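Search the help pages
Enter ticket number or keyword
Print this page | E-mail this page

Ticket 302: Booking calendar shows meeting rooms as free when they are reserved
Status: Resolved
Site: Nandberg office, second floor
Reported by: Heike Kramer
Handled by: Joscha Weidemann, Rurnow Service Desk

Summary of the fault
On Monday morning the reporter found that two groups had been given the same room for the same hour. The booking calendar had confirmed both reservations. The door display outside room 114 showed the first booking only, while the display outside room 116 showed none at all.

09:20 — Ticket opened. The reporter was asked to supply both confirmation messages. These were received and attached.

09:45 — The two confirmations were compared. The first had been made through the shared calendar, the second through the older booking form, which was to have been withdrawn in July. The form was still reachable through a saved link.

10:30 — The door displays were restarted from the service desk. Room 114 then showed both bookings, one over the other. Room 116 remained blank.

11:15 — A member of the Görtz site team checked the network socket behind the display at room 116 and found the cable seated correctly. The display was moved to the neighbouring socket and began to load its bookings within a minute. The original socket has been reported to the building owner under a separate ticket.

13:00 — The nightly transfer between the old form and the shared calendar was examined. It had stopped after a change of password on the service account. All reservations made through the old form after that change had been stored but not passed on. The log held 246 such entries, most of them for dates already past.
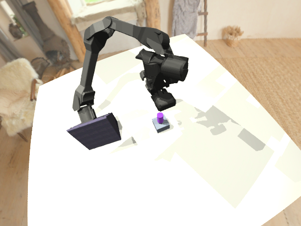

14:10 — The password was corrected and the transfer run by hand. Remaining clashes were listed and sent to the reporter, who agreed to contact the persons concerned. The earlier booking was kept in each case.

15:30 — The old form was closed. The saved link now leads to the shared calendar.

Further action
Staff at Ratwood who used the old form should check their future bookings — including repeat bookings — and enter any missing ones again. This ticket may be reopened on request.

Reader comments

M.K.: Our repeat booking came across with the wrong end time. Should this be reported here or as a new ticket?

Service Desk: Please open a new ticket and quote number 302.

Ratwood reception: The new link works from our side. Thank you.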